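Home News Projects Archive Contact
Search this site Enter keyword Go

Posura moves front office to clear-desk layout

Posura has finished refitting its front office at the Sornach building, where paper files now leave the desks at the end of each working day. The change took effect in November and applies to all 50 desks on the floor.

Under the previous arrangement, project folders stayed on the desk of whoever had opened them last. An internal review found 218 folders with no recorded holder. Each has since been logged, given a shelf number and assigned to one person. Folders are signed out in the morning and must be back on the shelf by 6 p.m.

"The folders were the main problem," said Aoi Iwasaki, who managed the refit. "Staff could find the drawing they wanted, but only by walking the floor and asking. We wanted the shelf to answer that question."
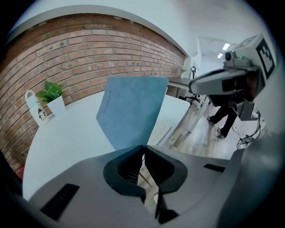
The desks have plain white tops, chosen for ease of cleaning. Personal items are limited to a drinking vessel and one plant per desk, both kept at the far edge so that the working area can be wiped down in a single pass. Mugs and bottles may stay out overnight – food may not. Plants are the responsibility of the desk holder and are to be watered at the sink.

The brick wall was kept in its existing state. An early plan by the contractor, Langlois, would have covered it with storage panels, but a survey found that fixings in the older mortar would not carry the load of full shelves. Storage was moved to the corridor side of the floor, where the total capacity is 1,000 folders. Work on the shelving took 7 days and was done outside office hours.

Iqra Ghumman, who handles records for the company, said the first weeks had produced few late returns. Most involved folders taken into meetings and left there. A return tray has been placed outside each meeting room, and its contents are shelved twice a day.

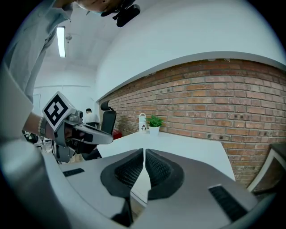
Next phase

The same layout will be applied at the Custia annex once the floor there has been repaired. Desk sizes differ between the two sites, and the shelf numbering will be extended to cover both. Staff at the annex have been asked to label their current folders before the move – unlabeled folders will be held at the records desk until claimed.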